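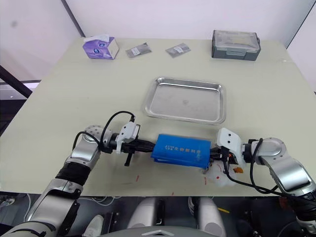

For my project I picked something I already argue about every weekend: do clubs in our regional soccer league play better after they sign a new striker mid-season? I went with Gronddale, mostly because my bus goes past their ground, and their match programs were easy to get hold of (the club shop had a whole box!).

I read 40 match reports and noted who started, who scored and when the goals came. It took way longer than I planned, and my first spreadsheet was a mess.

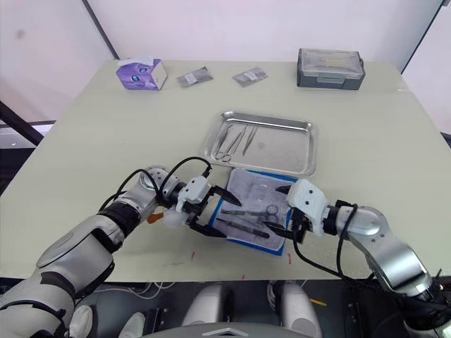

Stomport, Jun 26, 2019

Went to the preseason friendly against Otska tonight. Attendance was given as 867, and I'd have guessed about 700. Gronddale won 4–0 and the new guy didn't score once, but he kept dragging two defenders out to the left and the midfielders just ran into the gap. I wouldn't have picked that up from a match report. 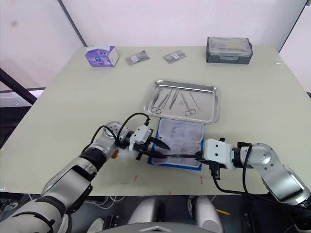

**Did the new striker make the team score more?**

A little, mostly in home games, and the extra goals came from midfield.

I'd been sure it would be his goals that mattered, so I had to rewrite my whole first section. I also left out the cup games, which I kind of regret, because the Bensaid one was the best thing they played all year.

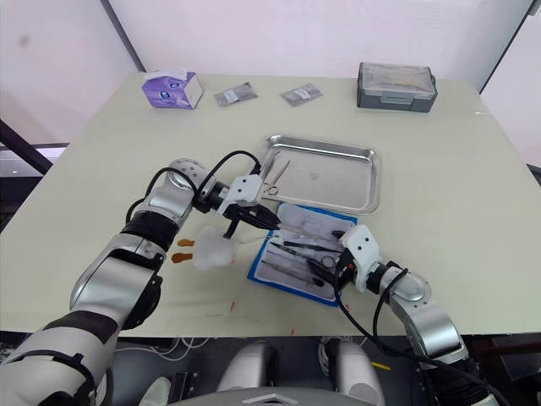
*Fig. 4.*

If I get to do a part two, I'll start with away games and wait until December so there's half a season to look at.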